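Clerkcombe Workshop Users' Group
Minutes of the January meeting, main hall, 4:00 p.m.
Chair: Yolotzin Tapia

1. Previous minutes
Accepted with one correction. The floor sealer order was placed with Gestby, not Cloleo.

2. Storage along the left wall
The shelving units are at capacity. Cartons that do not fit are being stacked at the back wall, and labels on the lower ones cannot be read without moving the stack. Agreed that each carton carries a label on two adjacent sides, with owner and month of arrival. Cartons without a label at the next meeting go to the holding area. Shelf load limit remains 60 kg per level. A quote from Tlapale for one further bay was tabled; delivery is 25 working days from order. Decision deferred until the relabeling is done.

3. Tables and cloths
Y. Tapia reported on the textile stock. The count stands at 133 pieces against 200 on the register. Part of the difference is double entry from the changeover to the new register. A corrected list will be circulated.
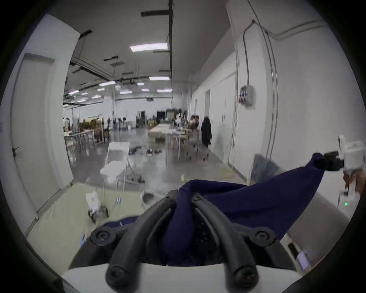 Folding of larger cloths was discussed at length. The present rule asks for corners to be matched before the first fold, and several users find this hard to do on a short table. It was proposed that cloths be held at opposite corners and drawn out over the table before being laid down, as with the navy blue one, where the fabric is fairly taut on the diagonal but still bunches into folds at the held end. The bunching was noted as the cause of uneven first folds. Agreed to add a line to the procedure: open out the held corner by hand before folding. Small items, tape included, go to the side of the tabletop first.

4. Floor
Cables and equipment left on the floor of the hall were raised again. Walkway between the folding table and the door to be kept clear at all times. Bottles to be returned to the shelves at close.

5. Actions
Corrected textile list: Y. Tapia
Revised folding procedure, one page: Y. Tapia
Carton labels, two sides: all owners
Tlapale quote: carried forward

Meeting closed 5:10 p.m.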